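Adjoa Nartey has heard the pitch for the four-minute lunch more often than she would like. She spent 6 years running the kitchen of an office canteen in Ukcombe before leaving to cook for a school, and in that time, she says, every new supplier who came through the door promised to give workers back their lunch hour.

"Give it back to whom?" she asks. "I never met one person who got faster food and then sat in the park. They got faster food and went back upstairs."

I went to see her because Flerkico, which sells lunch plans to employers, has been telling anyone who will listen that the office lunch is having a revival. Its survey of 3,265 workers found that most were "happy" or "very happy" with eating on site. I had questions about that number. So did she.

"Happy compared with what?" Nartey says. "If you ask me at noon whether I'm happy with a sandwich, I'm hungry, so yes. Ask me whether I'd like an hour off and a chair by a window. They didn't ask that one."

The survey didn't. I read all of it, including the notes at the back, where it says that people who usually skip lunch were left out of the results. When I put this to Amirhossein Mirzaei, who handles employer accounts at Flerkico, he was friendly and not very troubled.

"We were measuring people who eat lunch," he says. "It's a lunch survey."

Leaving out those who don't eat does seem to tilt the thing. Mirzaei grants that it might, a little. He would sooner talk about Aidoo, the firm's meal plan, which lets staff order from their desks and pick up a bag downstairs. One client has 417 people signed up. How many of them take a real break?

"We don't track that," he says. "I think adults can decide how to spend their own time."
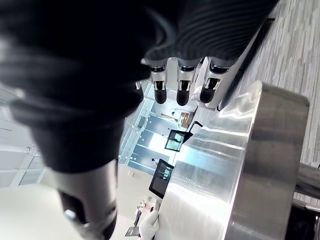
Three nozzles in a row, set in a white housing.

Nartey laughs when I repeat this to her. Adults can decide, she says, until there is a meeting at 12:30. She remembers a manager who praised the long lunch in every staff letter and booked his team calls straight through it. She doesn't think he was a bad man. He ate at his desk too, usually soup, and usually cold by the time he got to it.

She is just as hard on the people who miss the old days. The canteen at Ukcombe, she says, was loud and smelled of cabbage, and half the tables were split by department so firmly that a new hire could go weeks without a seat. "People talk about it like it was a village. The fish was gray. I know, I cooked it."

What would she do, then? She is slow to answer, and I liked her more for it. She would shut the office phones off for an hour. She would put the good chairs where the food is. She is not sure either would work, and she has no survey to back her up.

Mirzaei, for his part, says a new plan called Trallow is coming in July and will include "shared table moments." I asked what a shared table moment was. He said it was 2 or more people eating at the same table.

"So, lunch," I said.

"Lunch with a prompt," he said. The app will send a message suggesting it - though staff can turn the messages off, and he expects that many will.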